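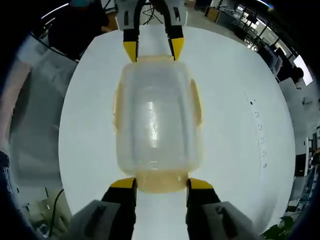

I do most of my freezing on a Tuesday night, after the kids' tea, when the kitchen is already a mess and one more pan won't hurt. I started when we moved to Pristdale and the nearest decent shop became a bus ride away, and I've got it down to a routine now that I can do half asleep. You don't need much kit. A clear plastic box with a flat tab sticking out on each long side is my favourite kind for the job, as you can see what's in it and the tabs give your cold fingers something to grab. After that it's all about what you put in and how you cool it.

I'm going to use my lentil and tomato soup as the thing we're freezing, but the method is the same for stews, curries and most sauces.

## What you need

- A big pan of soup, cooked and seasoned
- Boxes with lids that fit
- Masking tape and a pen that doesn't smudge
- A ladle
- A baking tray that goes flat in your freezer

I buy my masking tape from Petridis, the hardware shop on the corner, and a roll lasts me ages. Proper freezer labels are fine too, but I find they curl up and drop off, and then you're playing guess the brown stuff in February.

## 1. Stop cooking a bit early

Take the soup off while the veg still has some bite. It will get cooked again when you heat it up, and carrots that were perfect the first time round go to baby food the second. If your recipe has cream or pasta in it, leave them out for now and add them on the day. I ruined a lovely pan of minestrone before I learned this one — the pasta drank everything and came out like wallpaper paste.

## 2. Cool it quickly

Don't put a hot pan in the fridge, and don't leave it on the hob overnight either. I run a few inches of cold water into the sink, stand the pan in it and give the soup a stir whenever I walk past. Change the water once it feels warm. If you're in a hurry, ladle the soup into a couple of wide dishes, where it cools much faster than it does in one deep pot. You want it cooled and in the freezer within an hour or two.

## 3. Portion it

Work out how much your household really eats. For us, 378 g is one hungry adult with bread. I know that's a silly number, but it's what my usual bowl holds when I put it on the scales and I've stuck with it ever since! My youngest has 196 g and leaves half.

Freeze in the amounts you'll want to eat. One enormous block is a pain, because you can't saw a bit off for lunch (I have tried, with a bread knife, and I don't recommend it).

## 4. Leave a gap

Soup swells as it freezes. Leave a finger's width at the top of each box or the lid will pop up, and then you get that furry layer of ice all over the surface. With bags, squeeze the air out and lay them flat on the baking tray until they're solid. After that you can stand them up like books and slide the tray out.

## 5. Label it before it goes in

Write what it is, the month, and how many it feeds. Put the tape on while the box is dry, since it won't stick to a frosty one. My friend Marina Sarantis adds a note to hers, such as "needs salt" or "too hot for Mum", and I've pinched the idea.

I try to eat everything within 12 weeks. It's safe for longer if your freezer is properly cold, but the flavour does fade.

## 6. Getting it out again

Move the box to the fridge the night before. Forgot? Me too, most weeks. Hold the bottom under the warm tap until the block slides out, then tip it into a pan with 100 ml of water, lid on, low heat. Break it up with a wooden spoon as it softens. It needs to be steaming hot all the way through before you serve it, and don't freeze the leftovers again.

Taste it at this point, as it nearly always wants a squeeze of lemon or a pinch more salt.

## Things I don't bother freezing

- Anything with big lumps of potato, which go grainy
- Salad leaves and cucumber
- Soft-boiled eggs (rubber)

Next time I'll do bread dough, which freezes much better than I expected.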